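Humedad debajo del laminado: ¿levanto todo o espero?

Publicado en Hogar y reformas > Suelos
Visto 1257 veces

Mohsin Arain
19 de agosto de 2022

Buenas. Vivo en un bajo y en junio se me fue el latiguillo del lavabo mientras estaba en el trabajo. Cuando llegué había agua en el pasillo y en la primera parte del salón. La recogí con fregona y toallas, abrí ventanas y puse un ventilador dos noches. El suelo es un laminado Illance, lo colocó el anterior propietario y no tengo factura ni sé qué base lleva debajo.

Al principio no se notaba nada. Ahora hay unas juntas levantadas en el pasillo, se notan al pasar el pie descalzo, y junto a la puerta del baño huele a cerrado por las mañanas. En el salón no veo juntas hinchadas, pero cerca del marco la tabla cede un poco al pisar.

El perito del seguro vino, hizo fotos y dijo que solo cubren el pasillo. Me ofrecen 1055 euros. Un instalador de la zona me ha pasado un presupuesto de casi 2000 por levantar pasillo y salón, cambiar la base y poner laminado nuevo, rodapié aparte.

Lo que quiero saber es si puedo esperar a que se seque solo y cambiar únicamente las tablas malas, o si eso es tirar el dinero. Y también si merece la pena discutir con el seguro por la parte del salón.

Gracias de antemano.

Yousafzai
Respuesta aceptada

Las juntas que ya se han hinchado no vuelven a su sitio. El tablero de dentro es fibra prensada, coge agua, aumenta de grosor y se queda así aunque luego seque. Esas tablas las tienes que cambiar sí o sí.

Lo que decide el resto es el estado de la solera. Si debajo hay lámina de plástico, el agua que entró por las juntas se ha quedado encima de la lámina y no tiene por dónde salir. Con un ventilador desde arriba no haces nada. El olor por las mañanas apunta a eso.

Yo haría lo siguiente:

Quita el rodapié del pasillo en el tramo del baño. Suele ir con adhesivo o clavos sin cabeza, con una espátula ancha y paciencia sale entero. Numera los trozos por detrás.

Mira la junta de dilatación. Si la espuma del borde está oscura o mojada al tacto, levanta desde esa pared hacia dentro hasta que encuentres seco. En un sistema de clic las tablas se desmontan en orden inverso al montaje, así que quizá tengas que empezar por la pared contraria.

Compra o pide prestado un medidor de humedad con puntas. El Grikton barato vale para comparar zonas. No te fíes del número absoluto sobre mortero, compara el pasillo con un rincón del dormitorio que sepas que no se mojó. Si la diferencia es clara, hay que secar antes de tapar.

Para secar, deshumidificador con la habitación cerrada. Con las ventanas abiertas metes la humedad de la calle. Vacía el depósito cada día y apunta cuánto sale. Cuando deje de bajar, vuelve a medir.

Sobre el seguro: reclama por escrito y adjunta las medidas del salón con fecha. En mi caso mandaron a un segundo perito y aceptaron ampliar. Antes de que venga no cambies nada, y guarda un par de tablas dañadas, que te las pueden pedir.

Otra cosa, comprueba si tu modelo se sigue fabricando. Si está descatalogado y el suelo es continuo entre pasillo y salón, algunas pólizas cubren el daño estético. La tuya puede que no, está en las condiciones particulares.

El mío no es como el tuyo, va en punta, y con este dibujo cambiar una tabla suelta del centro es bastante más pesado.

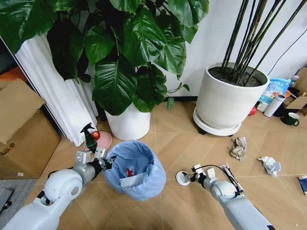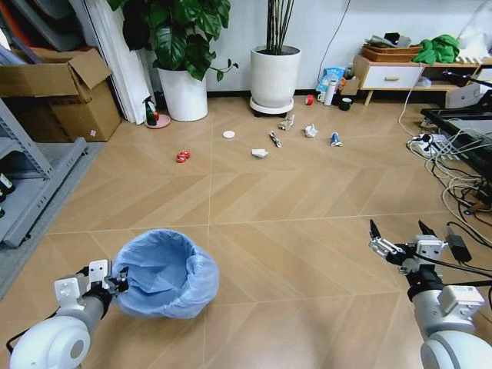
Si el tuyo es de lamas rectas tienes suerte en eso. Para una tabla suelta en mitad del paño se puede cortar por dentro con la sierra circular a la profundidad justa, sacar el centro, limpiar los bordes y encolar la nueva quitándole la pestaña de abajo. Queda bien si la mano es buena. En el pasillo yo no lo haría, son demasiadas juntas y acabarías antes desmontando.

El presupuesto que te han dado, pide que lo desglosen. Pregunta si incluye retirada de escombro y rebaje de puertas. Si la base nueva es más gruesa, las puertas van a rozar.

Watosmont

Cambia el latiguillo antes que nada y ya que estás los del fregadero también, seguro que son de la misma época. Yo puse cerámica en el pasillo después de la segunda fuga y se acabó el problema. Más frío en invierno, eso sí.

Mohsin Arain

Gracias a los dos. He quitado el rodapié junto al baño y la espuma está negra en todo ese tramo. Hay lámina de plástico debajo. El latiguillo ya lo cambió el fontanero, los del fregadero los miro este mes. He escrito al seguro pidiendo segunda visita y no toco nada más hasta que contesten.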